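5.3 Before you enable both arms

Read this section even if you have read the Vuneck safety sheet. The sheet says a cell is ready when the base lights are green. We don't accept that at Viltham. A green light tells you what the controller thinks of itself — it has no opinion about your hand, your sleeve or the cable you forgot.

1. Press the stop button and try to enable the arms. If either one enables, tag the cell out and call Noboru Tamura.

2. Clear the tabletop between the grippers. Bins and trays stay to one side.

3. Follow each arm cable from end to end with your eyes. A loop near the wrist is allowed. A loop that can reach the fingers is not.

4. Move each arm by hand through its full reach, one at a time. Stop if a cable pulls tight.

5. Set the speed limit to 5 percent and run the home routine.

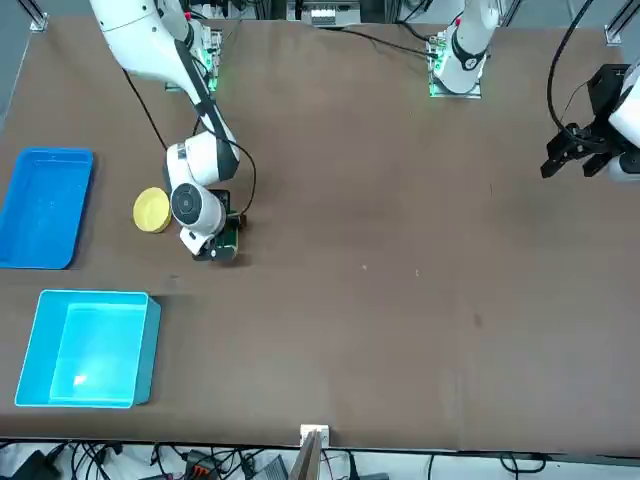 Figure 47. Two-arm cell with bins on one side and open table between the grippers.

6. Check the floor in front of the table. Power blocks and loose wires collect there in every cell we have inspected, and people stand in that spot to reach in. Route them under the table before anyone works at the front edge.

7. Sign the cell log. Write what you checked. "All OK" will be sent back.

CAUTION: Do not hold the grippers by their circuit boards when you move the arms by hand.

NOTE: The Murnatberg checklist lets you skip step 4 if the cell passed the day before. We have seen no test data behind that rule. Do step 4 every time.

NOTE: Software limits are not guarding. The supplier's guide treats them as if they were, and Villads Kragh has asked for the reasoning in writing. Until an answer arrives, stay outside the marked line whenever the speed limit is above 5 percent.

Revised 2022-02-18. Replaces form 2778. For single-arm cells, see section 3.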